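Sleep study: people who don't believe in sleep apps

Varken is looking for 50 adults to test whether sleep tracking does anything at all. We have read plenty of claims for these apps and are not convinced by many of them. Doubters are welcome.

You would keep a paper diary for 16 nights and wear a wristband on half of them. The band gives you a score each morning. We suspect the score itself makes people feel tired, but the evidence so far is thin - ours included.

You must be over 18 and not working night shifts. Nollitz supplies the bands and has no say in what we publish.

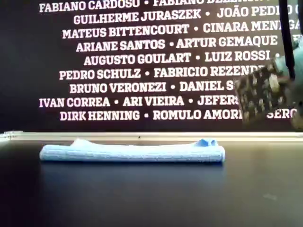
We pay 49 pounds once the diary is handed in, finished or not. Please don't expect better sleep from taking part.

Apply in writing by November 30, 2019, quoting study 556.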